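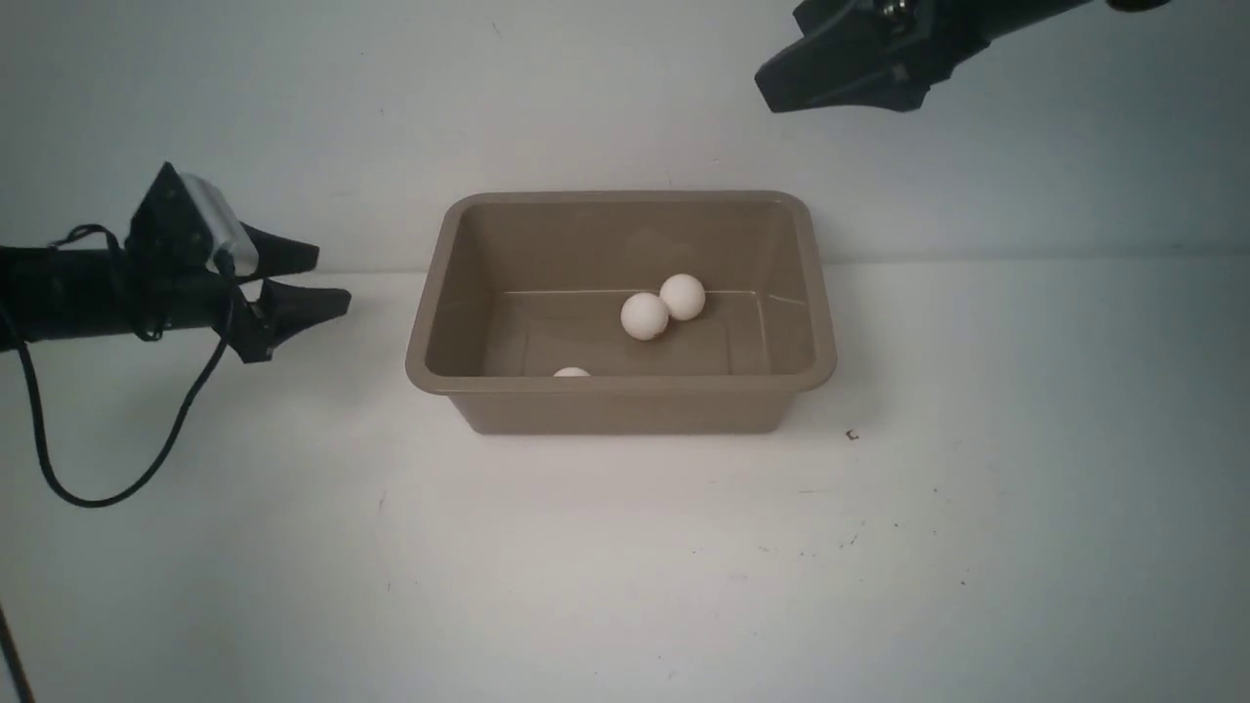
A shallow taupe tub on a white table.

I'm giving April a hug before it goes, because October me would never have believed we'd get here. I read 2 books (fine, one and a half), finally ate outside at Grellavetti again, and walked the whole Lalach trail without whining once! May has big shoes to fill. I've got a list taped to the fridge and 334 unread emails I plan to ignore, so come on in, new month, just wipe your feet first. What are you all looking forward to?

30 April 2021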